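3.2 Getting the rain gauge lesson to work

I'll admit I went into this part of the study a bit cocky. Hanan Abu Hammour and I had already run the satellite rainfall unit once with teachers in Clandville, and I figured the middle schoolers would breeze through it. They didn't! Most of them could read the color map just fine (blue is a little rain, red is a lot), but when we asked how much rain had fallen on their own school, they pointed at the whole county and shrugged.

So we went back and rebuilt the first hour. Each of the 14 classes put out a homemade gauge, just a straight-sided jar and a ruler, and read it at 8:15 every school morning through the end of the unit. Over the whole project that gave us 2,684 readings, which Wissam Srour typed into the shared sheet and checked against the paper logs. I had hoped for more, but the Monday readings were a mess. Some kids wrote down the whole weekend as one day and some split it in three, and we ended up tagging all of those as multi-day totals and keeping them out of the daily comparison.

The satellite side came from a gridded daily product. We trimmed it down to the four grid cells that cover the town and the farms out by Erkeren, and printed a fresh map for every class. Declan Dawber wanted the students to download the files themselves, and I still think he has a point, but the school laptops had other ideas.
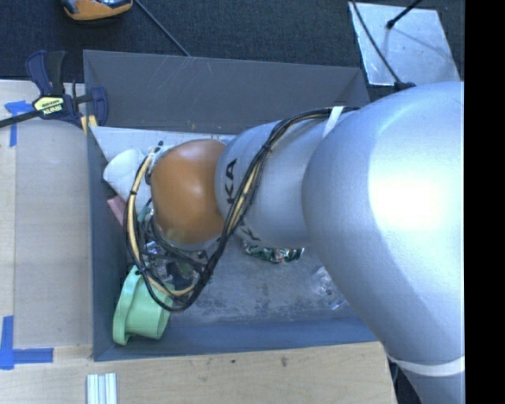

Figure 4

3.3 What the students said about the mismatch

Now for the part I enjoyed most. When the jar and the map disagreed, almost every group's first guess was that somebody had measured wrong. Fair enough, sometimes somebody had. But by the third week we were hearing things like "maybe it rained on the other side of the square," and that's exactly the idea of an area average, in a twelve-year-old's words.

We asked for a written explanation at the end, and 76 percent of the students who turned one in brought up the size of the grid cell without any prompting. Nisreen Twal and I scored them separately and then argued over the borderline ones (a lot of arguing, mostly about whether "the satellite is blurry" should count. We let it count if the student went on to say what got blurred together).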